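3 min read

Want to spend August sorting my mother's sewing boxes with me?

Hi, I'm Fengying Hao, and I run Drutby, a little mending and fabric-swap room over on Luo Street. My mother left me 14 boxes of cloth, thread, zippers and half-finished coats, and I've been putting off opening them for way too long! So I'm looking for four people to help me unpack, fold and label everything before the fall swap.

You don't need to know how to sew (I'm no great tailor myself). You do need to be okay sitting on the floor, and okay with a lot of lint. Sessions are two hours on weekday evenings, and you can come to one or to all of them – just tell me which when you write. I'm paying $156 for the full set of sessions, or a share of that if you only make a few, plus dumplings.

We use cookies to remember your preferences. Accept | Manage

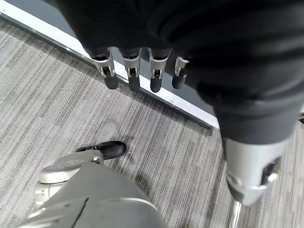
Folding is most of the job, and I'll show you how I like it done on the first evening. We sort by weight first and color second, and the plain blacks always take the longest. Soft matte black cloth like the sleeve in the photo goes in its own pile, wrinkles and all, and I'll press it later. The floor is carpet, so bring thick socks and leave your shoes by the door.

If this sounds like your kind of evening, send me a few lines by July 9, 2026 – who you are, which nights work, and whether you're allergic to wool or dust. I'll write back to everyone!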